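Filed under: Talks & Workshops / Home and Living

THE THINGS WE BUY TO HOLD OTHER THINGS
Speaker notes, Drerkbridge evening session

(Start without the title slide. Say good evening, thank Reijo Kemppainen for the room, go straight in.)

I want to talk about storage tonight, and I should warn you that I don't believe most of what is said about it. I have read the books. I have bought the boxes. My kitchen is about as messy as it was in my twenties, and it now has a lot more equipment in it for being tidy.

Leave these two up while I talk about the mug tree.
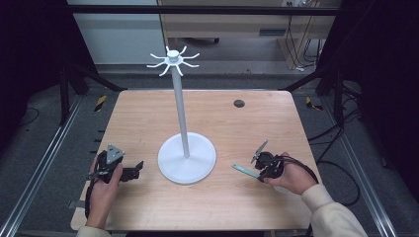
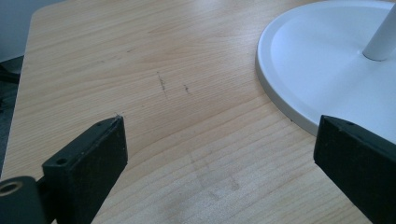

White base, white pole, pale table.

1. THE MUG TREE QUESTION

Ask the room: who owns one? Hands. Who has mugs on it right now? Hands again. Wait for the laugh if it comes, move on if it doesn't.

The case for the mug tree is that it frees up a shelf. I accept that it does. What does it take in exchange? A circle of counter, plus the air above it, plus the space your elbow needs to get a mug off without knocking the one next to it. Counter is the most expensive real estate in a small kitchen. A shelf at head height is cheap. So we have moved something from the cheap place to the expensive place and paid money for the privilege.

Somebody will say the mugs look nice out. Fine. Then it's a display and we should judge it as a display. My complaint is with the word "organizer."

2. WHERE THE CLAIMS COME FROM

Pravico catalog, the one with the gray cover. Read out the line: "Win back up to 18 hours a month." Pause.

Eighteen hours of what? I wrote and asked. I got a friendly reply that used the word "lifestyle" and had no number in it. I'm not accusing them of lying. I think somebody wrote it, somebody else liked it, and it has been reprinted ever since.

Same with the claim that a tidy drawer makes you calmer. It may. I'd like to see who was asked, and whether anyone went back in August to ask again. Most of us feel calmer the evening we tidy a drawer. I'm interested in week six.

Don't get into the psychology studies here. I'm not qualified and it ate up ten minutes last time. If pressed, say that feeling better after finishing a job is a pretty weak result to hang a product on.

3. THE KOIVISTO DRAWER

Valtteri Koivisto let me use this one, so use his name.

Valtteri bought the Vatano drawer system, the whole thing, with the dividers that click into a rail. It cost him 96 dollars. Before he put it in he did something I wish more people would do and emptied the drawer completely. Two can openers, a bag of birthday candles, keys to a flat he left years ago, takeout menus from places that have closed.

By the time he had thrown out what he didn't want, what was left fit in the drawer with room around it. Then he installed the dividers anyway, as he had already opened the packet.

He says he loves it. I believe him. But which part worked? My money is on the trash bag. He disagrees and says he would never have emptied the drawer without the kit sitting there on the counter making him feel guilty. It's the best argument I've heard for the other side and I want to give it a fair hearing. Ask the room what they think. Five minutes, no more.

4. RENTING SPACE FOR STUFF

Switch tone here, this part is less funny.

Karaca units, out past the ring road. They start at 99 a month. People sign up for the summer and are still there three years later. I was one of them. I had a sofa, a box of college papers and a bread machine in there, and when I finally cleared it I kept the papers.

Do the sum out loud, slowly: 99 times 36 months. Write it on the board. Then ask what the bread machine was worth.

There are good reasons to rent a unit. A move that falls through, a parent's house to clear, a divorce. I don't want anyone going home feeling stupid. What I doubt is the brochure picture of a happy couple with three labeled boxes. I have walked those corridors and I never saw three labeled boxes.

5. WHAT I'D ASK BEFORE BUYING

Keep this loose, don't read it like a list.

What is on the spot now, and where does it go? If I took away a third of the things, would I still need the holder? Can I clean under it? Who else in the house will use it the way it's meant to be used? (Tell the spice rack story if there's time. Skip the part about my brother.)

And would I buy it if it were called a stand? Try it with anything in the Pravico catalog. Cross out "solution" and write "box." Some of the boxes are good boxes. A few are very good and I own them.

6. QUESTIONS

Likely ones:

Labels. Yes for the freezer, doubtful everywhere else.

Vacuum bags. Mine leaked air. Others swear by them. I don't know.

Is 300 items a sensible limit for one person? I have seen that figure in four articles and each one credits one of the other three. Do teaspoons count separately?

Have I gotten rid of my own mug tree? No. It's next to the kettle and it has bananas on it.

Chairs need to be stacked along the back wall before we leave, Reijo locks up at nine.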